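Subject: Re: [kitchen-ops] What happens to the tray line people?
List: Stiltow Food Service, kitchen and tray line
Sent: November, 4:40 pm

Hello everyone, and thank you for the patience, I know this answer took longer than it should have. I wanted to read the whole thread first, and then the lunch rush had other ideas. I'm quoting the part I want to answer, so that people who joined the list this month can follow along.

> I've been on the Yupanqui line for a good while now and I'm not
> against machines. The dishwasher is a machine and I love it dearly.
> But when I hear "setting trays" I hear my own job, and I'd like
> somebody to tell us plainly what the arms are being taught to do
> and what we are supposed to do afterward. Also, will it know
> a soup spoon from a dessert spoon, because half the new hires don't.

That's a fair letter and I've tried to answer it fairly. The work at Jinulholm is still tabletop work: a bowl, a plate, a tray, spoons and forks, blue tape on the table. I'm putting four pictures in here, because I think most of us had something much bigger in our heads.

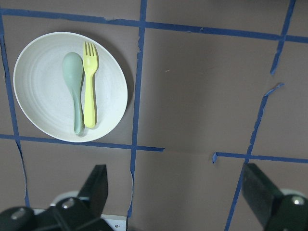
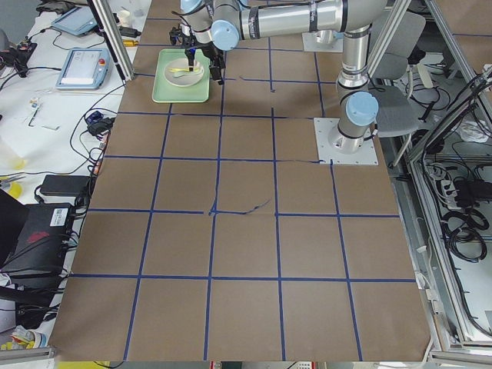
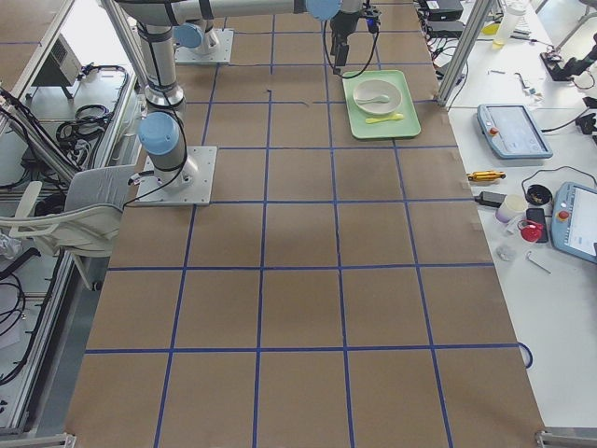
Trays and dishes on the taped table at Jinulholm.
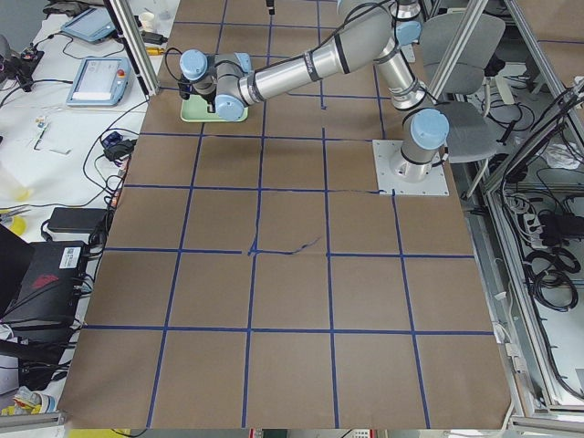

So, to the question about jobs. We send out 400 trays at lunch from Yupanqui alone, and the part being looked at is the cold setup, meaning the tray, the empty dish and the utensils. Hot food stays with people. Diet cards stay with people. The last look before the cart door closes stays with people too, and I asked for that in writing and got it – the note is pinned up by the time clock if you'd like to read it with your own eyes.

What will change is the early shift, and I don't want to sugarcoat that. Right now four of us stand at the utensil bins from 5 am, and if this goes ahead it would be two, with the other two moved to the diet desk. Nobody's hours go down. But a move is still a move, and I know some of you like the bins because you can chat there (I did nine years at the bins myself and made most of my friends that way). The diet desk is quieter and it asks for more reading, so there will be paid training, and if you'd prefer dish room or carts, please tell me now while there's room to shuffle.

As for soup spoons and dessert spoons, I laughed out loud, and then I passed the question along word for word. The answer I got back was that our own silverware hasn't been tried yet, and it's on the list for later. I'd like a couple of you from the line to be there when it is, on the clock, because you know which things stick together in the bin and which trays never sit flat. That sort of knowledge isn't in any manual I've ever seen.

One more thing, about Ama, the ordering program. Several people asked if it's part of this. It isn't! It only counts stock, and it will keep telling us we own 1455 teaspoons no matter how many go home in lunch bags.

The sign-up sheet for the visit is in the break room, with room for 64 names over the month, so please don't be shy, and do write to the list if there's something I skipped. I read all of it, even when I'm slow.

Warmly,
Early shift lead, Yupanqui kitchen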